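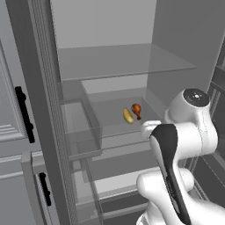 Refrigerator unloading task: questions about the withdrawn results

Last updated 23 December 2022

The Lodavbridge group provides the Hirel kitchen tasks to partner laboratories for training and testing robot arms in simulation. In June a fault was found in the refrigerator unloading task, and the results obtained with it were withdrawn. The answers on this page are intended for laboratories that have used the task and for readers who have met the withdrawn figures elsewhere.

What does the task ask the robot to do?

The arm must reach into an open refrigerator, take a named item of food out of a transparent bin and bring it clear of the cabinet. In the layout to which most of the questions refer, the bin holds a banana and a chicken drumstick lying almost against each other, with a glass shelf above them. An episode counts as a success if the named item leaves the bin, the other item remains in it, and no part of the arm has pressed on the refrigerator with more than the permitted force.

What went wrong?

The glass shelf and the bins each have two shapes in the simulator: one that is drawn, and one that is used to work out contact. After a change to the way models are imported, the contact shape of the central bin was loaded without its front lip. The bin continued to be drawn correctly. An arm could therefore pass through the lip on its way to the food, and no contact force was recorded.

Control policies trained under these conditions learned to approach low and straight. The same policies, run on a correct model, drove the hand into the front of the bin and kept pushing until the episode was stopped.

How was the fault found?

A partner laboratory, Waaka, ran one of the published policies on its own arm at reduced speed. The gripper met the lip of the bin, the bin was forced backwards, and the protective stop of the arm operated as designed. No person was within reach and no injury was reported. The bin was cracked and had to be replaced. Waaka sent its force log to us, and the missing shape was identified when the same motion was replayed in simulation.

Why did the existing checks not detect it?

The checks in use at that time compared rendered views and confirmed that each model had a contact shape of some kind. They did not test whether that shape agreed with the one being drawn. Transparent parts are also difficult to judge by eye – a hand passing through a clear wall looks very much like a hand passing over it.

Which results are affected?

All results for the refrigerator unloading task produced with Hirel release 2 before the correction are affected. The published test consisted of 1000 episodes. When it was repeated on the corrected model, about 35 per cent of the episodes previously counted as successes failed, almost all of them through excess force at the bin. Tasks that do not use the refrigerator model were examined separately and their results stand.

May we continue to use a policy trained on the faulty model?

It should not be run on a physical arm. It may be kept as a starting point for further training in simulation, provided that it is then tested in full on the corrected model and that its origin is stated in any report.

Does the fault affect the smaller bin or the glass shelf?

The smaller bin at the side had the same defect, but no episode in the published test required the arm to reach into it. The shelf was loaded correctly. Contacts between the upper joints of the arm and the underside of the shelf were recorded properly throughout.

What has been changed?

The import step now refuses any model in which the drawn shape and the contact shape differ by more than a set margin. A probe test has been added, in which a small sphere is moved against every wall, lip and rail of a container and must be stopped by each of them. The force limit is now also checked on the arm side, so that an unusual absence of contact is reported as well as an excess of it.

What should we do before moving from simulation to a real arm?

Laboratories are asked to follow the Zasano transfer procedure, which is supplied with the corrected release. In particular:

Run the first trials with an empty refrigerator and at reduced speed.
Set the force limit of the arm below the value used in simulation.
Keep all persons outside the working area while the arm is powered.
Stop and report if the path of the hand crosses any part of the bin.

How do we report a suspected fault?

Please write to the Hirel support desk at Lodavbridge, giving the release number, the task name and the episode seed. A force log is helpful where one exists. Reports that concern contact with a physical arm are handled before all others.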